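Stop grading the planner on clean tables

Every few months a planning stack arrives with a demo and a number. Omero's latest release claims three times fewer failed grasps than the last one. I believe the number. I just don't think it measures planning.

Look at what the software gets to work with. The table is white, the light is soft, and one container sits far back with nothing between it and the fingers. Segmentation is nearly free. A straight line would do for a path, and my old scripts could write one of those in 15 lines.
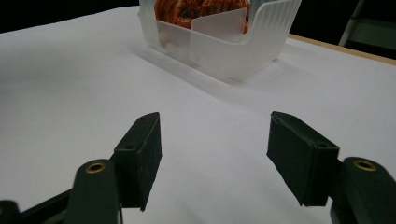 Open fingers, white tabletop, and a frosted container of orange pieces at the far end.

The hard part is inside the container. The walls are translucent, so the orange shows through as a blur, and the pieces look tangled. Where does one end and the next begin? Most perception code I've read answers with a confidence score and moves on.

Branislav Ondrejka at Cilteck tells me this is a data problem and that it will be gone by March. Maybe. I have heard up to two versions of that promise a year, and each came with a new dashboard.

I'd rather see the logs — all of them, with the aborted plans left in. Until a vendor ships those, I'll keep treating the success rate as advertising.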